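Manutenção de computadores de torre: encaixe de módulos e verificação interna

Setor de Apoio Técnico Gedia
Atualizado em 20 de março de 2024

O presente guia destina-se aos formandos da oficina. Antes de iniciar, desligue o equipamento da corrente e aguarde 120 segundos. Alinhe cada bloco com a respetiva ranhura e desloque-o a direito, sem o inclinar.

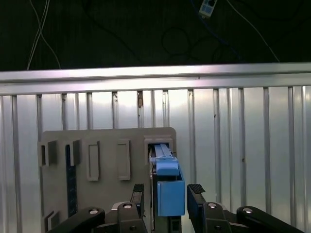 Bloco azul numa das ranhuras do painel cinzento.

Deite a torre sobre a bancada e retire a tampa lateral.

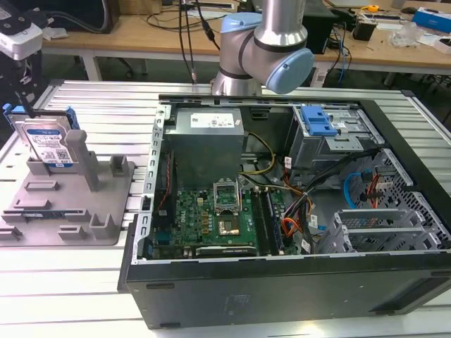 A verificação da placa-mãe precede qualquer substituição de peças. Confirme primeiro a fixação dos módulos de memória. Com o suporte de retenção levantado e o socket do processador vazio, não toque nos contactos dourados. Afaste os cabos da fonte de alimentação antes de trabalhar junto da placa.

Nas peças com trinco de plástico, liberte o trinco até ao fim do curso e só depois puxe. Registe a intervenção na ficha 29.

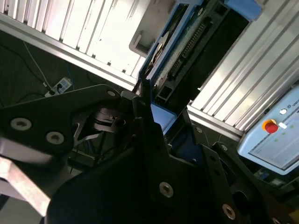

Archie Swanson pergunta se a ficha 29 também deve ser preenchida quando se faz apenas a verificação da memória, sem troca de módulos.

Deve ser preenchida em ambos os casos.

1.020 partilhas
2 comentários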